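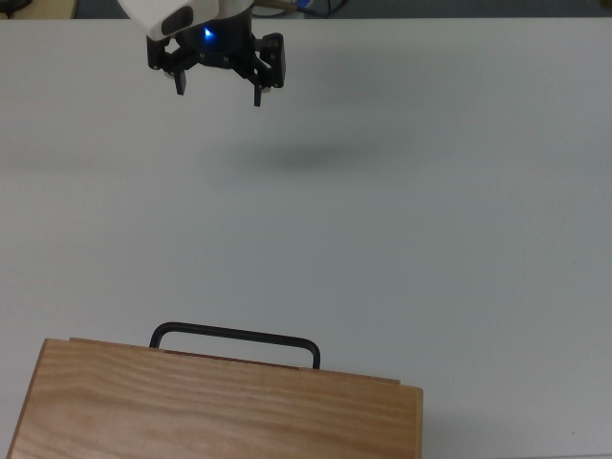
3. Setting up the bench and the box task

Most of what went wrong with Tekari went wrong before the arm had moved at all, so I'm going to spend longer on the bench than a methods section normally would. If you only want the grasp results, they're in Section 4, and you can come back when you wonder why I bothered painting a table.

3.1 The bench

The rig lives at Stisunine, the shared workshop in Prorkholm where I've had a corner since last November. My corner has one good wall, two sockets and a door that lets the draught in. The first bench was an old kitchen worktop with a speckled pattern, and the depth camera loved every single speckle. I'd ask for the height of the table and get back something like a gravel path. Sanding it did nothing useful, and a bedsheet pinned over the top worked well until the arm caught a fold and took the whole lot for a walk.

So I painted it matt white. Three coats, with a foam roller, and a day between coats when I could stand to wait that long (I couldn't always, and there are marks to prove it). A plain pale top is kind to the segmentation step: anything with any colour to it stands out, and the warm tone of a wooden box stands out very well indeed. It is less kind to the depth step, as a large blank surface gives the stereo matching very little to hold on to. I got round that by fitting a flat plane to the whole bench once each morning and treating the height as known from then on. If somebody leaned on the bench in the meantime, I did it again.

The lighting is whatever the ceiling gives me. I tried a desk lamp clamped to the shelf and took it down again the same evening. A single lamp made hard-edged shadows, and the segmentation cheerfully reported each one as a thin dark object that needed picking up. With the overhead lights alone the shadow of the gripper goes soft and grey, as in Figure 1, and a simple threshold on colour is enough to ignore it. I would recommend this to anyone building at home, mostly on the grounds that it's free.

3.2 The gripper

I bought the arm and put the rest together around it. The gripper has two thin fingers that point straight down when the wrist is level, and for every trial they start fully open, well above the bench. There is a small blue light on the front of the wrist. I ended up using it as a rough marker for lining up the overhead camera by eye, a bit of a cheat, but it saved me printing a marker and finding somewhere flat to stick it.

The fingers gave me more bother than anything else on the arm. They're narrow, which is lovely for getting into a gap and miserable for holding on to anything heavy once you're there. My first go at extra grip was bicycle inner tube, cut into strips and glued on. It peeled. The second was a dab of silicone, left overnight, and that held for a fortnight before one side came away in the middle of a lift – the box landed on its corner and I said a few words that the neighbouring bench still quotes back at me. In the end I went back to the tips as supplied and changed the approach instead, so that the fingers close either side of the handle bar near its middle and the weight hangs below them.

3.3 The box

I wanted one object that was awkward in an ordinary way. Research objects tend to be either very easy (a foam cube) or picked to be nasty, and neither is much like the stuff I have lying about. I settled on a wooden box with a black handle, a wide loop with rounded corners, fixed along a raised strip at the back. It's the sort of thing you'd pick up without a thought.

The handle sits at the edge of the box and the weight doesn't. Lift it by that one bar and the front of the box wants to stay where it is. A person sorts this out with a turn of the wrist, or just grabs the other side as well. My arm has one gripper and no sense of when a load is swinging, so the tilt has to be planned for in advance.

Then there's the matter of seeing the handle in the first place. It is black and thin, and against the white bench it could hardly be clearer. But move the box so that the arm looks at the loop against its own wood and things get murkier, and from some angles the depth camera sees straight through the hole and gives me the height of the table behind. I spent an embarrassing number of evenings wondering why the gripper was trying to close on a point level with the bench. The fix was to find the outline of the loop in the colour picture, guess its height from the raised strip it's attached to, and leave the depth reading out of it altogether.

The grain on the lid was another surprise. It's wavy and quite strong, and the edge detector I'd started with followed those waves right across the top as though there were a dozen handles in there. Blurring the picture a little before looking for edges cured most of it.

3.4 Software and running the trials

The planning side is handled by Sung, the little scheduler I wrote for an earlier build and have been patching ever since. It isn't clever. It asks for the handle outline, works out an approach from above, and refuses to go if the path passes within 30 mm of the lid. That margin began life at 21 mm, and I widened it after the second scratch.

I ran 293 trials in all. Of these, 210 were used for the results in the next section. The rest were thrown out for reasons that had nothing to do with the grasp: the bench had been nudged, or the camera dropped its connection, or I had forgotten to save the plane fit that morning. I decided what counted as a throw-out before looking at whether the lift had worked, and wrote it on the wall in pencil so I couldn't fiddle it later.

Between trials I moved the box by hand. I tried to be random about it and I doubt I was – people aren't, and I have a definite habit of leaving things near the front left of the bench. Some starting spots are therefore much better covered than others. The arm also had the odd trial with the box so near the edge of the camera's view that only the lid and handle could be made out. I kept those in, as the planner never asks for the front of the box anyway, and they turned out no harder to plan for than the others.

Clutter behind the bench I left more or less alone. There are cables back there and bits of other jobs, and the segmentation is simply told to stop at the far edge of the white.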